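Gerex Bench Rule Set for Hand-Held Gripper Stations

Product code: GX-746
Supplied by: Gerex, Dandthorpe
Status: in stock, ships in 11 working days

Overview

The Bench Rule Set is a package of printed rules, check cards and marking material for work stations where a person guides two hand-held grippers over a table. It was written for teams who already have the grippers and now need that every operator works in the same way. Many customers come to us after they have recorded a lot of material and discovered that each person was doing the task with a different start position or a different grip.

The set does not replace the risk assessment of your own site. It gives you a common practice which you can put next to it, and your safety officer can sign both together.

What is in the package

Rule book, 70 pages, spiral bound, with washable cover
Check cards for start of shift and end of shift
Floor tape and table edge labels
Log book with numbered pages
One license to copy the cards inside a single building

What the rules cover

Section A, the table. The table must stand firm on its feet and not move when the operator leans on it. Only the objects of the current task stay on top. Clips and fixings at the edge are allowed if they are outside of the work zone, and their place is written in the log so that the next team can repeat it.

Section B, the cables. Each gripper cable goes back over the hand or the forearm and leaves the table on the side of the operator. It should never cross in front of the fingers of the gripper. Leave enough slack for the full reach, and check it with both arms stretched before the first run.

Section C, the marker plates. Plates are checked for tight screws at the start of each shift. A plate that was hit or dropped is taken off and measured again before use. Sleeves should be close to the wrist, because a loose sleeve can cover the plate in one movement and the run is lost.

Section D, the objects. Soft objects such as sponges and cloths are held with the smallest force that keeps them. They are replaced when they show a permanent mark from the fingers. Containers are put down in the position given by the task sheet — if they shift during a run, the operator finishes the run and notes it, and does not correct with the free hand.

Section E, the operator. The set recommends a break after every 11 runs. Two operators can share a station, but they do not change in the middle of a series.

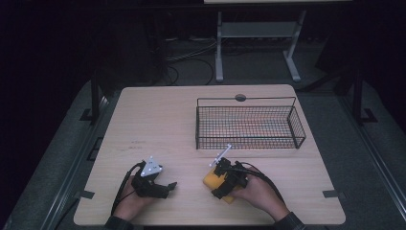

Two-gripper work at the table: yellow block held in the right gripper, wire mesh basket placed toward the back.

Editions

The second edition was released in February. It has a longer Section B and a new card for left-handed operators. Owners of the first edition can order the changed pages alone under code GX-746-R. The text was revised by Itziar Peñalver, who also answers the technical questions that arrive by our contact form.

The Nistden edition has the same rules in a larger print, for mounting on a wall or a post. The Son edition is a short version for visitors and trainees and is sold only together with one of the full sets.

Price and order

Full set: 1,409, tax not included
Changed pages only: please ask
Delivery from Dandthorpe. Partial deliveries are possible — write it in the comment field of the order.

Returns are accepted if the log book is unused. Check cards that are already filled in cannot be returned.

Page last checked: August 25, 2019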